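Dinus forum > Storage and Cellar > Red apples going mealy by midwinter

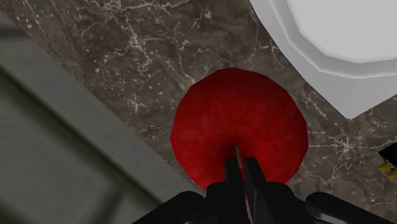 quartersawn_pete
Storage question. I have 166 apples left from the October pick, all one red variety, in slatted trays in an unheated back room. Temperature holds at 46 F. Humidity is unknown, as the gauge failed and I have not replaced it. Flavor is still good but texture is going, and the flesh breaks up dry instead of snapping. I was going by skin color, and on a deep crimson apple like the one at the top of the thread, darker toward the top and brighter red through the middle, that gives me very little to work with. What should I be measuring?

lowbush
Temperature first. 46 F is too warm for long keeping. Most late varieties want 30 to 34 F with humidity near 90 percent. At 46 they respire several times faster and the cell walls let go early. Mealiness is a texture failure and it can run well ahead of any change in the skin.

graft_and_tongue
Agree on temperature, disagree on the low end. 30 F is fine in a commercial room with tight control. In a home setup with a four-degree swing you will freeze the outer row. Set it at 34 and leave it.

lowbush
Fruit freezes below 30 because of the sugar. The margin is small but it exists.

graft_and_tongue
It exists at the probe. It does not exist at the back wall next to the coil. I lost a full tray of Ondedano that way, with the probe reading 31 the whole time.

quartersawn_pete
What about picking date? I picked when the background color had gone from green to yellow in the gaps.

millrace
Background color works on striped fruit. On solid reds there is often no background to read. Use the iodine test. Cut the apple across the middle, coat the cut face with iodine solution, wait a minute, and look at how much of it stains dark. Starch stains and sugar does not. For storage you want a fair amount of starch left. If the face stays almost clear, that apple is for eating now.

quartersawn_pete
Ran it this morning on 4 apples. Almost no stain on any of them.

millrace
That is expected after months in a tray and tells you nothing about October. The test has to be done at harvest. Write down days from full bloom as well. I pick Dovell at 146 days and adjust by the stain.

lowbush
146 days is only good for your site. Mine would be overripe by then.

millrace
Which is why I said adjust by the stain.

graft_and_tongue
Also check what else is in the room. Ripe pears in the same space will push ethylene onto the apples. Wrapping each fruit in paper slows the spread of rot but does nothing about the gas.

quartersawn_pete
There is one crate of pears. Moving it tonight. The apples go into the spare fridge at 34 on Monday and the soft ones get cooked down.

Comments (3)

rennet_row: The Pešek chart gives stain scores on a different scale from the one my extension office uses. Check which one you have before comparing numbers.

coldframe: Perforated bags in the fridge. Without them mine shriveled, and the texture complaint just changed from mealy to leathery.

lowbush: Still say 31 is fine with a fan.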